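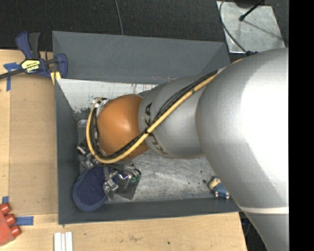 Cell B pre-run checklist, bin clearing study

Site: Pedemgate lab, bay 2
Date: Friday, September 29, 2023
Run block: Wisotora grasp policy vs scripted baseline, 200 attempts each
Sheet to be done before first pick of the day and again after any stoppage over 20 minutes. Write OK, FIX or N/A. Comments matter more than ticks, the ticks get skimmed.

1. Power and stops

1.1 E-stop on pendant, press and release. OK
1.2 E-stop at desk. OK. Button is stiff, works. Logged with Onanico, no reply yet.
1.3 Speed cap set for learned policy. OK. Was left at the baseline value from yesterday, fixed before enable. Please reset at end of block, second time this month.
1.4 Area round the table clear, no one inside the tape line on enable. OK

2. Arm and cabling

2.1 Wrist joint cover, visual. OK
2.2 Cable routing along forearm and round the wrist. FIX, then OK. The yellow one loops out wide on the left side of the wrist. Jogged through the whole bin volume at slow speed, does not snag the rim at any of the corner poses. Slack is more than I'd like. Don't shorten it mid-block, it changes drag on the last joint and we'd have to redo the force zero.
2.3 Cable ties. OK. One replaced.
2.4 Base bolts, paint marks lined up. OK

3. Gripper

3.1 Linkage screws, finger check with driver. OK. One a quarter turn loose, nipped up.
3.2 Fingertips, wear. OK for today. Left tip getting smooth. Swap before February block at the latest.
3.3 Open/close cycle x 5, no load. OK
3.4 Force zero with gripper hanging free. OK. Redo if anyone touches 2.2.
3.5 Contact with bin floor, guarded move. OK — stops where it should. Floor has plenty of scratches already so don't use marks as evidence of a new strike, check the force log.

4. Bin and table

4.1 Bin clamped. OK. Blue bar clamp on the corner, pushed by hand, no movement. The trigger slips if not squeezed right home.
4.2 Tape on table matches bin position. OK. Blue tape only please. Colour is what the setup photo check looks for.
4.3 Bin floor wiped. N/A, we don't wipe between blocks. Dirty floor is part of the test condition, see protocol.
4.4 Loose items on table outside bin. FIX. The red piece by the bottom left corner and the white strips along the table edge to go on the shelf before counting starts. If a drop lands outside the bin we need to know what it was.

5. Objects

5.1 Object set drawn from the Mercado list. OK. 47 in set, all present when laid out.
5.2 Soft items, seams and stuffing. OK. Navy padded one still the hardest for the baseline, fingers close on fabric and ride up.
5.3 Flat items. OK w/ comment. Dark grey flat piece next to a soft item is the case we care about. Baseline goes for the soft one and drags the flat one along. Score that as a double pick, not a success, even if both land in the tote.
5.4 Small items. OK. The little beige and blue one ends up near the bottom wall a lot. Policy tends to leave it till last. Do not nudge it to the middle, that's an intervention and has to be recorded.
5.5 Damaged objects removed and noted. N/A

6. Logging

6.1 Clock sync arm / camera / force. OK
6.2 Disk space. OK. Enough for today and Monday.
6.3 Attempt counter at zero. FIX. Carried over 5 test picks from warm up. Zeroed, test picks moved to scrap folder.
6.4 Reset rule on screen for operator. OK. Three misses in a row on same object = shake and refill, both arms of the study get the same rule.

Result so far (part block, don't quote): policy ahead on soft items, level on rigid ones, behind on anything flat and pressed agianst a wall. Most flat misses are tip slip, see 3.2, so might be hardware as much as the method. Rerun with new tips before it goes in the write up.

Open items
— stiff desk stop, chase Onanico
— order fingertips, two sets
— clear table edge (4.4), done at handover or don't start
— speed cap reset, add to the end of day sheet becuase it keeps getting missed

Cell released for run: YES, subject to 4.4.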